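Firnstead Two-Day Park Pass – Family of Four
Product code 2709-F

Home > Tickets and passes > Theme parks > Multi-day

Price: $978 per pass
Availability: in stock, sent by email
Valid for: two adults and two children aged 3 to 12

The Firnstead Two-Day Park Pass covers entry to the ride park on day one and the water park on day two. The order can be reversed at the time of booking. The two days must be consecutive. A gap day can be added at the ticket office for a fee, subject to capacity.

The pass is issued as a single PDF with four codes, one for each traveler. Each code is scanned at the gate and linked to a wristband, and the wristband is used for re-entry on both days. Codes can be scanned from a phone screen or from paper. Screens with a cracked surface or a privacy filter often fail at the reader, so a printed copy is advised.

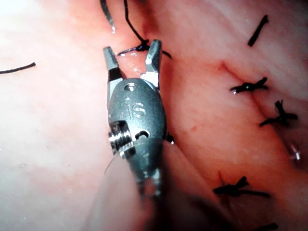
4 min read

What the pass includes

Entry to all ride areas on the first day, from opening to close
Entry to the water park on the second day, including the wave pool and the lazy river
One medium locker per family at the water park
Shuttle bus between the Tumedthorpe rail station and the main gate, both days

What the pass does not include

Parking
Meals and drinks
Towel rental
Priority lane access, sold separately as Flondico Lane

Height and age limits

Limits are set ride by ride and are posted at the entrance to each line. Children under 48 inches can use most of the ride park but must be with an adult on the log flume and both coasters. At the water park, the two tallest slides are closed to anyone under 48 inches, with or without an adult. Shoes with thick soles are removed before measuring.

Children under three enter free and do not need a code. They do need a wristband, issued at the family desk to the left of the turnstiles.

Choosing dates

Dates are selected at checkout. The ride park is open all year except for a maintenance closure in March. The water park closes when there is lightning within the warning radius, and it reopens 30 minutes after the last strike. If the water park is closed for more than three hours in total on your second day, the pass can be exchanged at the ticket office for a return visit on another date. Cash refunds are not given for weather.

School vacation dates sell out first. Daily capacity for the water park is 1,464 guests, and pass holders count toward that number as soon as a date is confirmed.

Getting there

From the airport, take the express train to Tumedthorpe and change to the shuttle at the north exit. Buses leave every 20 minutes in the morning and every 40 minutes after 2 p.m. Strollers travel folded. Large suitcases are not accepted on the shuttle – the station has a staffed luggage room that stays open until 10 p.m.

Families staying overnight usually book at the Maldonado, which has four-person rooms and a stop on the same bus line. Hotel nights are not part of this pass. A combined rate is listed under Packages.

Changes and cancellations

Date changes are free up to seven days before the first visit. After that, a change costs $20 per pass and depends on capacity. Cancellations made 14 days or more before the first visit are refunded in full. Cancellations made later are refunded as park credit, valid for one year.

Names on the pass cannot be changed after the first scan. Unused second days expire at closing time and cannot be sold or given to another person.

Group orders

Orders of 10 passes or more are handled by the group desk. Contact Halvard Haugland through the form on the Groups page and include the preferred dates, the number of children under 48 inches, and any mobility requirements. Group passes are invoiced, and payment is due before the codes are issued.

Related products

Firnstead One-Day Ride Park Ticket
Flondico Lane, single day
Flondico Lane, two days
Locker upgrade, large

Prices and conditions last updated September 11, 2024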